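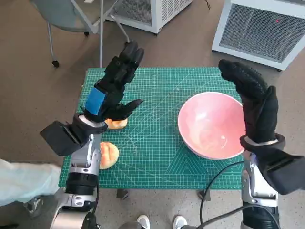
Monday, June 10, 2024
By Deepak Tomar

Festell bakery chain says smaller buns are "what customers asked for"

Festell has cut the weight of its standard white bun by 11 grams and left the price where it was. The company, which runs 40 shops, says the change follows a survey in which 2579 customers were asked about portion sizes.

It has not published the questions. A spokesman would say only that "a clear majority" wanted "lighter options", and did not explain why a lighter option should cost the same as a heavier one. Asked whether anyone had been told the price would stay put, he said he would check. He had not come back to us by yesterday evening.

Festell blames flour costs too, though its supplier, Katiyar, told us its prices to bakeries have not moved since September. Rival chain Joreo says it has no plans to shrink anything. It said much the same last year, shortly before its teacakes got smaller.

The new buns are already on sale in 19 shops, with the rest to follow over the summer. The label on the shelf reads "new recipe". Festell confirmed that the recipe is the same.

Contact the newsdesk | © Skerkine News 2024 | Back to top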